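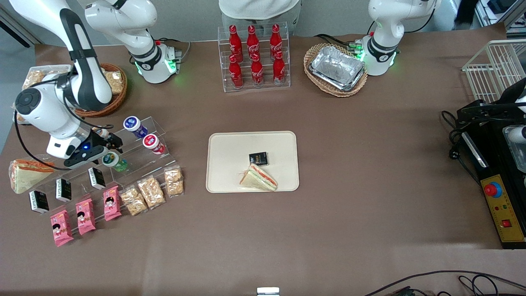 Last updated: January 28, 2025

My dentist would like a review. So would the parking garage across from my dentist, and the company that sold me 37 coat hooks last August. I gave the hooks five stars, mostly so they'd stop writing.

A hook is a hook. It holds the coat or the coat is on the floor. Yet Hulari wanted to know how the hooks had made me feel, on a scale of one to seven, and whether I'd recommend them to a friend. I have never discussed hooks with a friend. I asked Esben Lauritsen and he said to change the subject.

The page for those hooks has 3,034 reviews - I read far too many. One man took off a star for rain on delivery day.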